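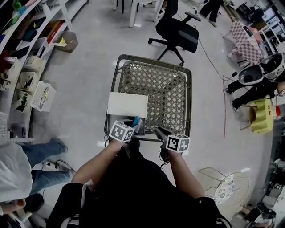 What makes a traveler pay more for a room close to the train station? In our bookings, a late arrival mattered more than anything else we recorded, including the length of the stay and the number of guests.

We had expected the opposite when we planned the study. Our guess was that people with a long stay ahead of them would care most about the walk, as they would be making it again and again. The data told a livelier story, and we think it's one of the most interesting things in this paper.

## 2. Walking distance and room choice

The bookings come from Woreo, a small reservation site that covers independent hotels in three rail towns: Momari, Yau and Nakar. All 46 hotels on the site in May were included. We drew 200 bookings from that month, leaving out group reservations and any stay longer than 7 nights. For each one we had the room rate, the planned arrival time, the number of guests and the full list of hotels the guest had been shown before choosing. That last item is rare in work of this kind, and it is a real pleasure to have. It lets us compare the room a person took with the rooms the same person passed over.

Walking distance was measured along sidewalks from the main station door to the hotel entrance. Straight-line distance would have been easier, but it badly misjudges Yau, where the river runs between the station and most of the older hotels and there is a single footbridge. A hotel that looks like a neighbor of the station on the map can be a long haul with a suitcase.

Guests who planned to arrive after dark tended to choose a closer hotel than guests who planned to arrive by day, and they accepted a higher rate to do it. The pattern was clear in Momari and Nakar. In Yau it was weaker, and we suspect the evening shuttle over the bridge has a lot to do with that - several hotels there mention it in the first line of their listing.

Length of stay pulled the other way. One-night guests stayed close. Guests booking most of a week drifted outward, toward larger rooms with a kitchen, and seemed happy to trade the walk for the space. Families did this more than couples, even when they were only staying two nights. We did not see any difference between weekend and midweek stays once arrival time was taken into account.

**Figure 2.** Black gripper finger pads with a honeycomb-textured surface.
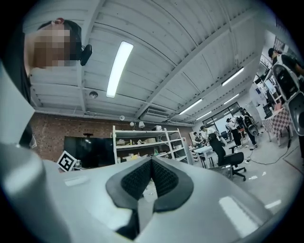
Do guests notice when a listing gives the walk in minutes? Listings that gave a walking time were chosen more often than similar listings that only said "near the station," and the gap was widest among late arrivals.

This was a delight to find, as a walking time costs a hotel nothing to add. It also held for hotels that were fairly far out. A plain, honest number seemed to reassure people, even when the number was not a small one. Vague phrases did poorly across all three towns, with "steps from the train" doing worst in Nakar, where three hotels used the same words for very different walks.

Some care is needed here. Hotels that bother to state a walking time may also take better photos or answer messages faster, and we could not separate those effects. We tried matching listings on rate, room size and guest rating, and the result kept its direction, though it shrank. A trial in which Woreo adds walking times to listings at random would settle the question, and we would love to see it done.

Rates need a word too. We used the price shown on the results page, before local tax. Momari charges its tax per guest and the other two towns charge it per room, so a family comparing final prices would see a slightly different ranking from the one we used. Rerunning the comparison with tax included moved a few hotels up or down a place and left the arrival-time pattern as it was.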